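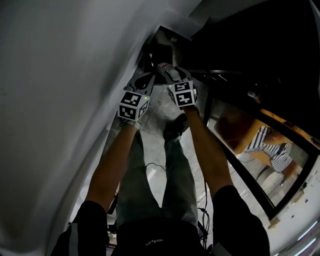 *Short sleeves, Clasthorpe, May.*

Quick one as I've had three people ask. We've been in the big room at Notora for a bit now, unit 19, and the short version is good room, iffy paperwork, would book again. Four stars.

Booked through Benedetta Barbieri in the office, she answers emails fast. Key was where she said. Parking fine before nine, hopeless after.

Size first. More than enough for us plus the desks, and the long white wall is what sold it to me. Plain, no hooks, no noticeboard. Mathias Moser wanted to put shelves up on it and I said no. Ceiling's white too, ribbed, beams across. A bit warehouse but it makes the place feel bigger then it is.

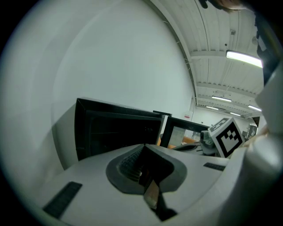
**Category: Light & desks** – 4/5

Fluorescent tubes, and they go a long way back. Even enough that I stopped bringing my lamp. Slight glare on the monitors if you sit facing the wrong way, so turn the desk. Took us one morning to work that out.

Office chairs ok. Grey, seat could be softer, back's decent. The orange furniture isn't to my taste but I've stopped noticing it. Red sign on the far wall, handy for telling visitors which end to head for.

Floor next, as I moaned about it in the last place. Pale beige, speckled, hard underfoot. Bring proper shoes if you're standing all day. 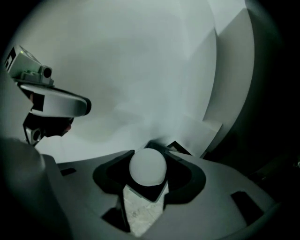

Sweeps up quick though, and the speckle hides crumbs, good or bad depending on who's on the broom. Small stuff rolls. Drop something and it'll be under a desk before you've turned round. I put a strip of draught excluder along the bottom of ours and that sorted most of it.

Noise: you hear next door's radio in the afternoon. Not loud. Rain on the roof is loud.

Heating I can't tell you, ask me in winter. No complaints so far.
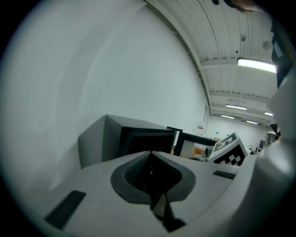 ## Cost and the boring bits

Deposit was 442, came off the first invoice as promised. Second invoice had an extra 227 on it for cleaning we hadnt asked for. Benedetta took it off the same day but check yours.

Wifi drops now and then, kettle's slow. Get the side door code in writing.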